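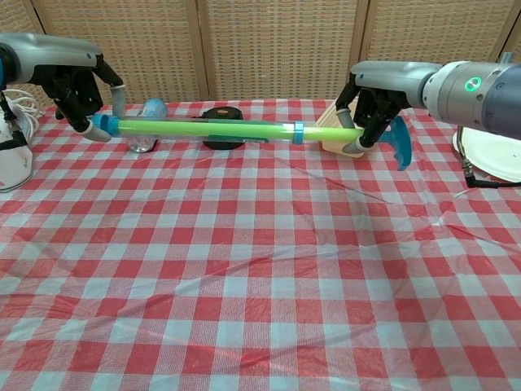
Issue 18, page 9

Shop Floor > Checklists > Two-Arm Chores

Can It Do Chores Yet? The Walkthrough I Use Before Any Table Task, With My Comments

I get asked for this list a lot, so I've finally typed it up properly (my old copy was mostly coffee rings). It covers tabletop chores with two arms working together: picking up long things, passing them over, pulling and pushing handles, putting stuff away. I fill it in before the arms get power and again once they're holding something. The marks are OK, WATCH and FIX. My comments come from the toy water pump task, and I left them messy on purpose.

BEFORE POWER

1. Stop button within reach of the person standing, not just the person sitting.
OK. We moved it to the front corner of the desk in December and I like it so much better there!

2. Floor clear behind the operator.
OK.

3. Table doesn't rock when leaned on.
OK, after a folded bit of cardboard under one leg. Same leg as last issue. I keep meaning to buy a proper foot for it.

4. Covering lies flat.
WATCH. The red-and-white gingham has shallow creases running across it, mostly toward the center-right. For lifting a pump I'll allow it. For sliding a plate or wiping up crumbs I would not, a fingertip can catch a fold and drag the whole spread along with it. Also it has a bit of shine under the overhead light, and shiny plus checkered is a rough combination for depth. Try a plain mat if your numbers look jumpy.

5. Loose cables off the work surface.
FIX. There's a thin black one lying on the cloth over on the right with its plug end just sitting there, and a looped white cable at the back left corner by the white appliance. Tape them, clip them, whatever you like. I mark this FIX on nearly every sheet I fill out and I'm going to keep doing it.

6. Straps and dangly bits tied back.
WATCH. Black strap hanging by the appliance. It's out at the left edge, but a forearm comes in from that side too.

7. Breakables moved out of the swing of either wrist.
WATCH. White plate at the right edge of the table, right where that wrist housing passes over. I'd put it on a shelf until it's the plate's turn.

ONCE THE ARMS ARE UP

8. Status light visible from where you stand.
OK. Green, on the right wrist. I can't tell you how many setups have the light facing the wall.

9. Fingertip pads seated and clean.
OK. I press each one with my thumb. If it shifts, it comes off and goes back on before anything else happens. These pads want a wipe with a damp cloth and nothing stronger (I ruined a set with degreaser, learn from me).

10. Both hands holding before any lift.
OK. Left hand has the shaft pinched just inside the blue end cap, one pad on top and one below. Right hand is on the green plunger part next to the teal T handle.

11. Grip is on the part you mean to grip.
WATCH, and this is my favorite line on the whole list. With a pump the two hands have different jobs. One holds the clear barrel still, the other works the rod. If the right hand drifted left over the narrow blue band it would be squeezing the barrel too, and then you can pull all day and nothing slides. A person feels that mistake in half a second. Make sure your setup notices it somehow, even if "somehow" is you hollering.

12. Held object stays level enough for the job.
OK for this one. For anything with liquid in it, write down your own limit first.

13. Background items won't get swept.
WATCH. Clear bottle on its side behind the pump, a flat round black thing mid-table, cardboard box further right. Bottles roll! Stand it up or take it away. The box I'd leave, it makes a decent landmark.

14. What's behind the table can take a bump.
WATCH. A woven divider is nice to look at and it's light. Give it a shove with one hand. If it sways, pull the table forward.

AFTER THE RUN

15. Arms parked before anyone reaches in. No exceptions, including me.

16. Count the attempts honestly.
Our Markitz log for this family of chores is at 813 attempts, and the goal is 2000 before we say anything out loud. A drop is a drop. A "nearly" is a drop.

17. Look over the object for cracks.
Clear plastic tubes go white at a stress point before they split, so turn it under a lamp.

18. Write one sentence a neighbor would understand.
Mine are usually dull, like "needed me to straighten the cloth again."

SO, CAN THEY?

People want a yes or no and I always end up giving a long answer. Holding a long light thing from both ends, I'm comfortable with. Working a handle, I'd let them practice with me standing there. Clearing a whole table with a plate, a bottle and cables all over it, I'd still do it myself, and I'd be finished while the Gowda controller was still booting. Over at Bresent they're more cheerful than I am about this and they've asked to swap sheets, so I'll print theirs beside mine if they fill in the comments column. No blank columns please! A row of OKs with nothing next to it doesn't help me one bit.

Last updated: December

Contact the checklist desk | Copyright Markitz Shop Notes | Back to top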